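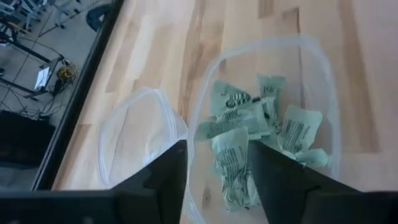 Clearing a grip fault when the gripper closes on two packets

By Gavin Rutherford – August
13 comments – 41 shares

Small soft packets overlap in a bowl, and the fingers will sometimes pinch two at once. Our arm then stops with a grip width fault and holds its position.

1. Press the emergency stop before you reach in. A paused program can resume.
2. Support the packets with one hand and open the fingers using the manual release.
3. Check both fingertips for torn wrapper. A scrap on the tip will throw off the next width reading.
4. Spread the pile so the packets lie flatter – clear bowls are hard for the depth camera, so leave the bowl where it is.
5. Reset the stop, home the arm and run one pick at slow speed.

If the fault returns, lower the closing force and re-zero the fingers. Ours had drifted by 7 mm after a knock on Friday.

Comments

Skye Aitken: Step 3 was my problem. Bit of foil behind the left pad.

Vignesh Kamath: Do you re-zero with the pads on or off?

Gavin Rutherford: On.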